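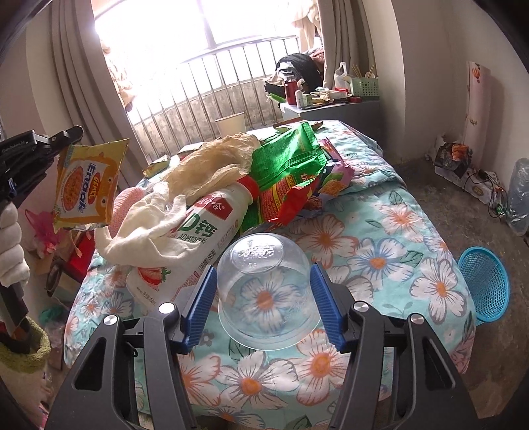
# Worku community kitchen opens its doors for a second season of shared suppers

**14 October 2018**

The Worku Community Kitchen is back! After a winter of painting, scrubbing and a good deal of arguing over where the big fridge should go, the kitchen starts its second season of shared suppers this month in the old bakery on Pleser Street. Everyone in the neighbourhood is invited, whether you cook every night of the week or have never boiled an egg.

The idea is the same as last year. A group of neighbours meets in the afternoon, cooks one big meal together and sits down to eat it at the long tables in the front room. Anybody who can't make the cooking is welcome to come just for the eating (and if you'd like to dry a few dishes afterwards, we won't stop you).

Last season the suppers fed almost 300 people, from toddlers in high chairs to a couple who remember buying their bread over the same counter when they were first married. We had a lentil night, a dumpling night, a curry that was much hotter than planned and a pavlova that fell over in the car and got eaten anyway. The favourite by a long way was the soup supper in the last week, and that's how we'll start this time.

## What's new

The biggest change is the oven. The bakery's original one had been cold for years, and last season we got by with two domestic stoves and a borrowed hotplate. A grant of $375 from the Dramitz Neighbourhood Fund paid for the parts, a local fitter gave up his Saturday for the labour, and it now heats evenly from front to back. Expect a lot of roast pumpkin.

The herb beds behind the building have been dug over and replanted with parsley, thyme, chives and a rosemary bush that came from a garden on the next street. The mint has its own tub this year. Gardeners who'd like to adopt a bed can put their name on the sheet by the back door.

We're also starting a recipe swap. Bring a favourite recipe on a card or a scrap of paper, pin it to the corkboard in the hallway and copy out someone else's to take home. At the end of the season the whole lot will be typed up into a booklet, with copies at the library and at the kitchen. Recipes in any language are welcome and we'll find someone to help with the translating. Please include the odd family ones, with the pinch of this and the cup that isn't quite a cup.

## Season program

There are six suppers this season, all of them on Thursdays. Cooking starts at 3 pm and we eat at 6 pm.

- **Soup supper:** minestrone, chicken and sweetcorn, and a spicy tomato, with bread from the newly repaired oven
- **Flatbreads and dips:** everyone rolls their own
- **Big salads:** for the first warm evening, we hope
- **Pies:** savoury and sweet, with a vegetarian filling for each
- **Noodles:** made from scratch, so come early
- **Bring-a-plate finale:** no cooking roster, just a long table and whatever turns up on it

The dates are up in the front window and on the noticeboard at the Clestum Library. The kitchen then closes for the summer break and reopens in January with a preserving day, when there should be tomatoes and plums to spare.

## Coming along

Suppers cost a gold coin, and if that's a stretch, come anyway. Children need to bring a grown-up. There are small jobs for small hands, like podding peas and tearing lettuce, and a corner with books and blocks for when the podding gets dull.

Please tell us about allergies when you arrive. Every supper has a vegetarian main dish and one without gluten, and ingredients are written up on the blackboard beside the serving table. Aprons are provided. Closed shoes are a must for anyone working at the stoves.

Pleser Street has limited parking, but the bus stops at the corner and there's a bike rack beside the bakery. The front entrance has a ramp, and the accessible toilet is on the ground floor.

## Donations

We're always glad of rice, dried beans, olive oil, onions and clean jars with lids. They can be left at the kitchen on any supper day from 2 pm. Spare mixing bowls and serving spoons would be a great help too, as ours have a habit of going home with people. If you've found one of ours in your cupboard, just bring it back with you next Thursday!

**Media:** Reporters and photographers are welcome at any supper. Please call in at the kitchen on a supper afternoon to arrange a visit.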